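The Pliltdale Letter
By Kyriaki Triantafyllou
September 11, 2025
14 comments | 28 shares

The bin at the bottom of everything

In July I emptied the drawer under our bathroom sink. I had put it off long enough that the drawer had stopped opening all the way, and we had all learned to reach in sideways, like veterinarians. I sat on the edge of the tub with a trash bag and a cup of coffee and told my family I would be done before lunch.

What came out was mostly hair things. Elastics with the stretch gone, a travel comb, bobby pins in a solid mass at the back corner, and hairbrushes, a great many hairbrushes for a household in which two of the four people have nothing to brush. There was also a toy block, a AA battery that had begun to leak, a key to something, and the little plastic cap from a bottle of Wuvo mouthwash, which we stopped buying before the younger one could walk.

I have read the books about this. They want you to pick up each object and consult your feelings. My feelings about a bobby pin are brief. Where I come unstuck is the middle category, the stuff that is neither trash nor in use, and which would be perfectly happy in the right place if the right place existed. A single building block is no good to anyone on its own, but it belongs to a set, and the set is in the hall closet, and the hall closet is a whole other newsletter.

So I gave up on sorting in one pass. My aunt on Barrera Street had a system for this when I was a kid, and I am embarrassed at how long I spent improving on it before going back to it. She kept one plain open bin. Anything small that turned up in the wrong room went in there, no discussion, and when the bottom was covered she dealt with the lot. Her word for the contents was "the passengers."

The bin matters more than I expected. I started with a fabric one from Erex, very handsome, with a leather handle, and it folded in on itself whenever it held fewer than a dozen things, so that to find a hair clip you had to fight it. It also had a lid. Do not get a lid. A lid turns a bin into a place where things live. What you want is open and stiff, with sides that slope outward so you can see down to the floor, and you want it ugly enough that you won't be tempted to put it on a shelf and call it decor. Gray sheet metal is about right. It can be as scuffed as you like, and the scuffs will only get better.

Metal is loud, I'll grant you. A hairbrush dropped into a metal bin at six in the morning will be heard in every room of the house - which has cut down on the dropping of hairbrushes, in our case, by a good amount.

The other thing I'd say is to go easy on the quantity. A bin with a hairbrush and a few small odds and ends on the floor of it is a job you can do standing up. A full one is the drawer again, with better posture.

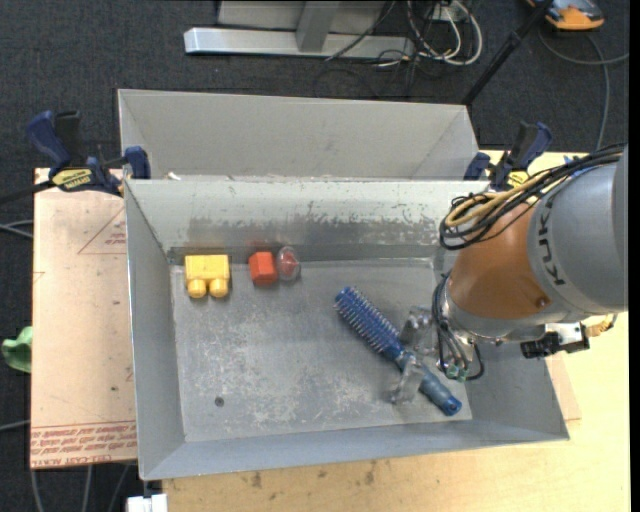 What goes where, more or less

Hairbrushes first, as they take up the most room and are the easiest to have opinions about. A round brush with bristles all the way around is for blow-drying, and if you do not blow-dry, you own it because it was in a set. One per head that uses one. Pull the old hair out with the tail of a comb, swish the bristle end in warm water with a drop of shampoo, and lay the brush on a towel with the bristles facing down. Don't leave it soaking overnight. I did, and I had to fish a very sad brush out of a very gray sink.

Building blocks go back to their set the same day, or they go in a jar. I keep the jar on the windowsill over the washing machine, and when it fills up somebody under the age of ten is handed it and told it is a present. This has worked twice.

Clear plastic things are a category of their own. Every house has them: caps, covers, rounded bits that plainly came off something that cost money. You can't throw them away, because the day after the trash goes out you will learn what they were. I give mine until the end of the month in an envelope with the room written on it. My current envelope says BATHROOM, then HALL?, then just a question mark.

Batteries do not go in the bin at all, leaking or otherwise. I know I said anything small. Batteries go in the box by the back door, and from there to the drop-off behind the Pliltdale library, which takes them at the side window.

The key remains a key to something. I have tried it in 37 locks, counting the neighbors' shed, and they were very nice about it.

As for the drawer, it now opens all the way. It has two brushes in it, a comb, a fresh card of elastics, and a good deal of air at the back, and I caught my husband last week standing over it with a flashlight and a tape measure. He says there would be room for his drill bits.

Next time: the hall closet, if I can get the door shut long enough to write about it.

Last updated: two days after posting, to correct the library window (side, not front)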